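Section 6: Setting Up Check-In and Pick-Up Controls

This section covers the child check-in station in Koreo and the pick-up rules that go with it. It assumes you have finished Section 5 and have at least one administrator account. If your site runs the older Ranomau release, the screens look slightly different but the steps are in the same order.

Koreo keeps a record of who dropped a child off, who collected the child, and which staff members were signed in to the room. It does not replace your child protection policy, background checks or staff training. If your policy is stricter than a setting described in this section, follow your policy.

Before you start

You will need:

The site code from your welcome letter
A list of rooms, with the age group for each
The names of all adults who work in those rooms, including substitutes
Your written pick-up policy

6.1 Create the rooms

1. Sign in as an administrator and open Site Settings.
2. Select Rooms, then Add Room.
3. Enter the room name as it appears on the door. Staff will be choosing from this list in a hurry, so avoid abbreviations.
4. Set the age group and the maximum number of children.
5. Under Adults Required, leave the value at 2 unless your policy asks for more.
6. Select Save. Repeat for each room.

Note: A room with fewer signed-in adults than the required number turns amber on the dashboard. After 3 minutes it turns red and the duty manager gets a message. You can shorten this time but you cannot turn the message off.

6.2 Add staff to rooms

1. Open People and select Staff.
2. Choose a name and check that the Screening field shows Complete. Anyone marked Pending can be added to the site but cannot be signed in to a room.
3. Select Assign Rooms and tick each room where the person is allowed to work.
4. Enter the renewal date for their training. Koreo sends a reminder 20 days before it runs out.
5. Select Save.

Caution: Do not let staff share a sign-in. If two people use the same account, the room record will be wrong and cannot be corrected later. Entries can have a comment attached, but they cannot be edited or deleted.

6.3 Set up authorized pick-up

Each child's record has a list of adults who may collect the child. Only a parent or guardian on the record can ask for a change.

1. Open the child's record and select Pick-Up.
2. Select Add Adult. Enter the full legal name, the relationship to the child and a phone number.
3. Add a photo if you have one. Sites using the Poulain card reader can skip this and link a card instead.
4. If a court order limits contact with the child, select Restricted and enter the name of the person it applies to. Upload a copy of the order.
5. Ask the parent or guardian to review the list on screen and confirm it with their PIN.

Restricted entries show a solid red bar at the check-in station. The reason is hidden from general staff – only administrators and the safeguarding lead can open it.

Note: Review every pick-up list at least once a year. Many sites do this in February, ahead of summer enrollment.

6.4 Test the station

Run this test before you use the station with families. It needs two people.

1. Create a test child called Test Pliltari. The system recognizes this name and leaves it out of reports.
2. Check the test child in to a room. A label with a pick-up code should print.
3. Try to check the child out with the wrong code. The station should refuse and ask for a staff override.
4. Enter the correct code. The child should disappear from the room list.
5. Open the Activity Log and confirm that all three actions are there with the right times.
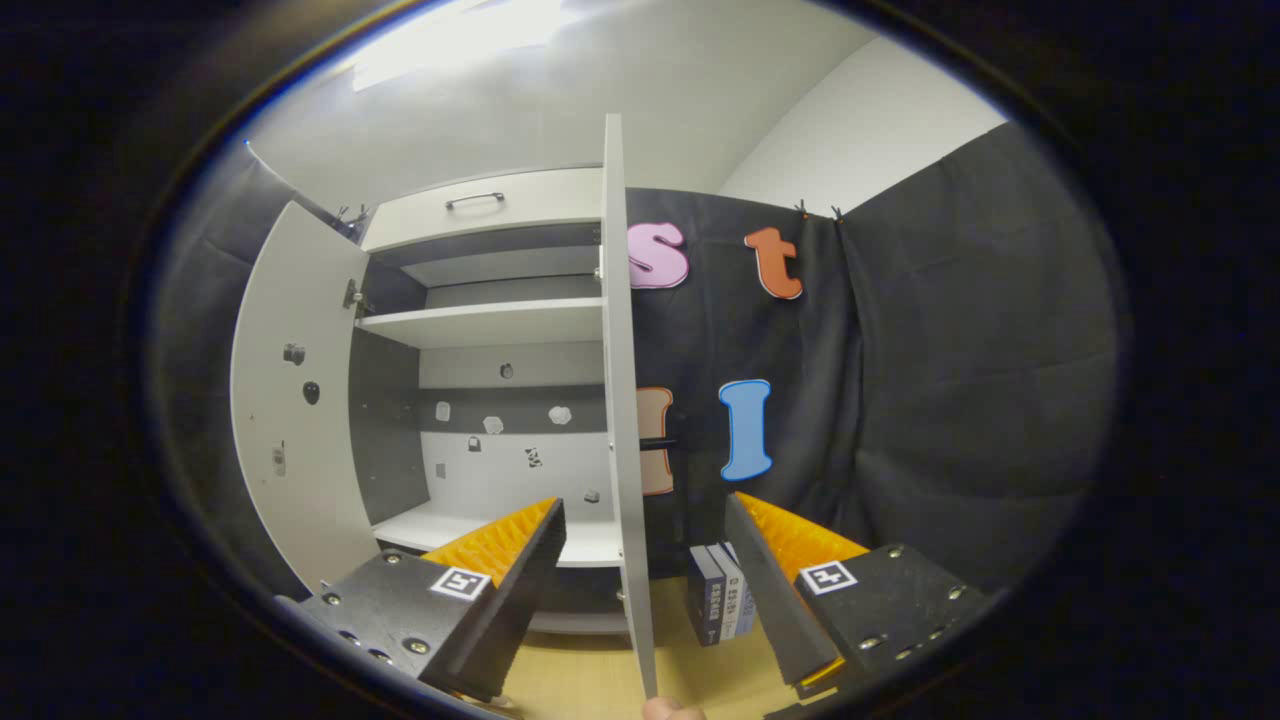

6.5 Concern notes

A concern note is a short written record of something a child said or something a staff member saw. It is stored apart from the rest of the child's record.

1. From the room screen, select the child's name and then Concern.
2. Write down what was said or seen, using the child's own words where possible. Leave out opinions.
3. Select Submit. The note goes to the safeguarding lead and can no longer be opened by the person who wrote it.

Caution: A concern note is not a report to the authorities. If you suspect abuse, report it directly to your state's hotline or child welfare agency as the law requires. If a child is in immediate danger, call 911 first and write the note afterward.

The text box holds up to 1,378 characters. For anything longer, submit a second note and tick Continued.

Go to Section 7 to set up printed labels and spare codes.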